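Search articles, authors, keywords Go Advanced search
September
By the Mokik Bench Layout Group, Nicholas Building

3. Placement of small items on an open bench

3.1 The bench and what is kept off it

Most published advice on bench layout is written for fixed benches against a wall, with a reagent shelf at the back and a sink at one end. The table in the Mokik room is open on more than one side, and work reaches it from several directions. An item that is out of the way from one side can be directly in the way from another. We therefore gave up the usual division into a front and a back zone early on and worked with a single central area.

The top is brown with a matte finish. It was picked for the room before this work began, and we did not change it. White plastic and porcelain stand out well against it. Clear glass does less well, and an empty tube lying flat is easy to miss under the room lights. Polished metal falls somewhere between the two and depends a good deal on the angle of the light.

Computer equipment, power adapters and anything that needs a keyboard go on the separate white table behind. The rule is simple to state and harder to keep. Cables cross over from one surface to the other, and a cable that shifts can drag a light dish with it. In the Plistel layout sheet, which we used as a starting point, cables are not treated at all. 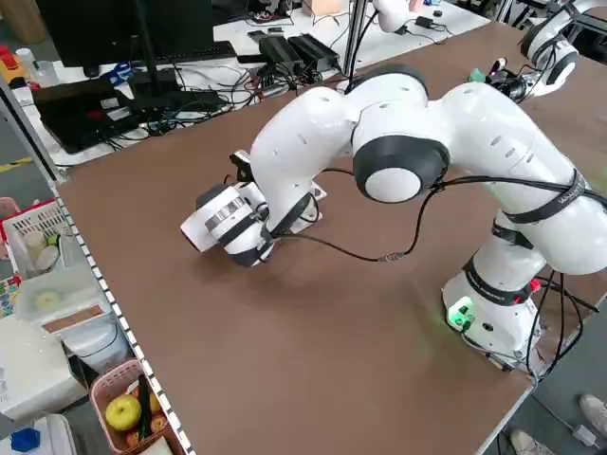
The central area was kept clear of paper, pens and labels during a session. Notes were written at the other table. We found that a notebook placed on the bench "for a moment" tended to stay there until the end of the session, and by then other things had been arranged to fit around it. Wipes were kept within reach but off the surface.

We did not mark positions with tape. An earlier layout used taped outlines for each item, and users spent time lining objects up with the outlines even where a small shift made no difference to the work. The present layout gives positions relative to the rack only.

3.2 The rack as the reference item

A test tube rack is the largest of the small items and the one least often moved once work has started. Everything else can be placed by reference to it. We asked users to set the rack down first, near the middle of the table, and then to add the tongs, the dish and the beaker in that order. The tongs go to the right of the rack and the glass goes beyond them.

The angle of the rack was left to the user. A rack set square to the table edge looks tidier, but it favors one side of the table over the others. Users who set it at an angle did so without being told to, and we saw no reason to correct them.
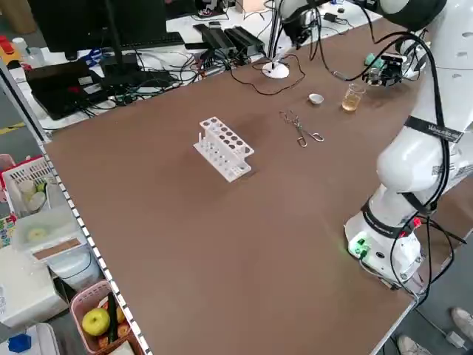
Tongs are the awkward item in this group. They are longer than the other pieces, they have no obvious standing position, and the two ends need to be treated differently. A pair that has been in a flame should not have its jaws anywhere near plastic. Hung on a hook they are safe but slow to pick up, and the open table has no place for a hook. Laid flat they take up more room than expected. The arrangement we settled on is the one in Figure 2, where the finger loops open toward the front right and the curved jaws point away toward the back left. The handles are then presented to a person at the front of the table, and the small white dish is beyond the tongs with the beaker to its right. The drawback is plain from the same figure - the jaws end up on the side nearer the rack. For work with heated tongs we would move the rack farther left.

The beaker is kept on the far side for a different reason. It holds the only liquid standing open on the table, and a sleeve crossing the bench from the front should meet the tongs or the rack before it meets the glass. A colored liquid helps here. An amber tint can be seen from a distance at which clear water in a clear beaker cannot.

3.3 Drift during a session

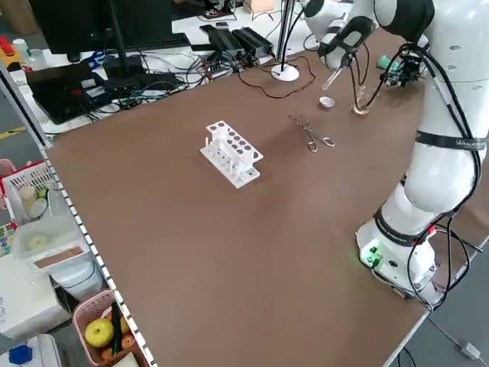

Goltora Papers in Laboratory Practice Vol. 11, No. 2 p. 3777

Items do not stay where they are put. In 11 sessions we noted the layout at the start and again at the end, and compared the two by eye. The rack was the most stable item, as expected. The dish moved most. It is light, and it was often nudged when something near it was picked up. In five sessions the dish and the beaker finished closer together than they had started, to the point where one could not be lifted comfortably without touching the other.

The tongs tended to be put back down in the same place but turned. Users remembered where the tongs belonged and paid less attention to which way they pointed. A printed note on handle direction was tried in two sessions and made little difference. We have kept the direction in the written layout but would not describe it as a rule that users follow. Effects of tabletop texture on drift are taken up in Section 4.

Last updated: September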